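Galerie : le poste de saisie et son logiciel

Depuis le mois de mai, nous travaillons chez Lendivar sur la version 2 de Haltdale, notre outil pour enregistrer et relire les démonstrations faites avec des pinces tenues à la main. Le principe est simple à dire : une personne fait le geste, et le logiciel doit en tirer des trajectoires que le planificateur peut utiliser. En pratique, la plus grande partie de notre temps va dans la synchronisation des vues et dans l'estimation de la pose des pinces. Cette page montre trois vues telles que l'opérateur les retrouve dans le lecteur de Haltdale. Je m'excuse par avance pour les mots anglais qui restent dans l'interface.

Le poste et les pinces
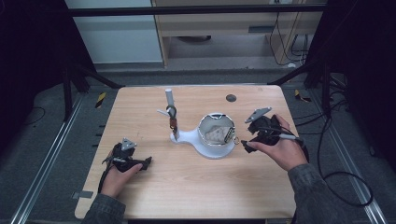
Vue de tête. Les deux pinces noires de chaque côté du support blanc, avec la tasse posée sur le socle.

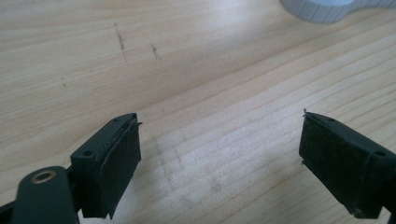
Vue d'une pince. Les doigts vert foncé sont ouverts et leurs faces intérieures portent une mousse noire.

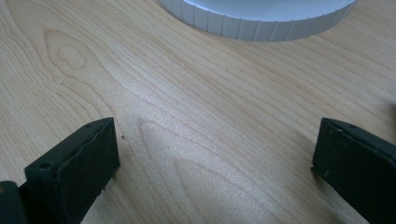 Vue d'une pince également. Entre les doigts, les veines du bois ; en haut, un objet blanc au bord strié.

Ce que le logiciel fait avec ces vues

Le bois clair nous a donné beaucoup de travail. Notre premier suivi visuel cherchait des points dans la texture de la table, et les veines parallèles se ressemblent trop : la position glissait le long du fil du bois. In-ho Bae a écrit un filtre qui rejette les correspondances alignées dans une seule direction. Sur nos 112 séquences de test, il en reste 21 où la pose doit encore être corrigée à la main.

Steinar Skov s'occupe de la partie temps. Chaque flux a sa propre horloge et le recalage se fait maintenant à l'ouverture du fichier, avant tout calcul de trajectoire. Une séquence compte environ 400 images par vue, donc l'attente reste acceptable.

Pour la suite, nous voulons que le lecteur affiche l'ouverture des doigts sous forme de courbe, à côté de la vidéo. Le module existe déjà dans la branche Erniretti, mais il n'est pas encore relié à l'export.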